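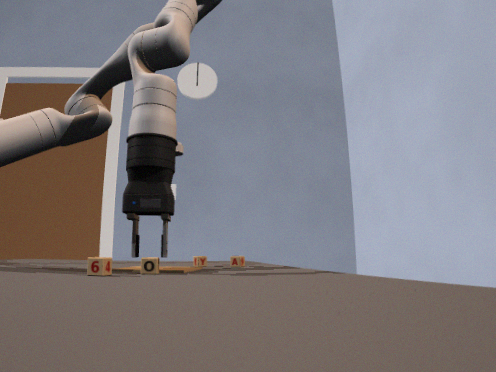
Pinça fica descentrada no cubo, mas só no simulador

Marit Kvam
fevereiro de 2023

Boa tarde. Uso o planejador da Nakik para pegar cubos com letras e números. A pose estimada parece boa, mas a pinça desce com um desvio lateral. Repeti 148 vezes e o desvio é sempre para o mesmo lado.

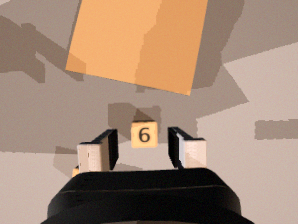
Vista da câmera do punho: a folga é maior à esquerda do cubo 6.

Onde devo procurar o erro?

Uldis Luik
Comigo foi a transformação entre câmera e punho – estava 2 mm errada no arquivo. Compare esse valor com o modelo do simulador antes de mexer no controle.

Sang Triệu
Também pode ser sombra. Desligue e teste.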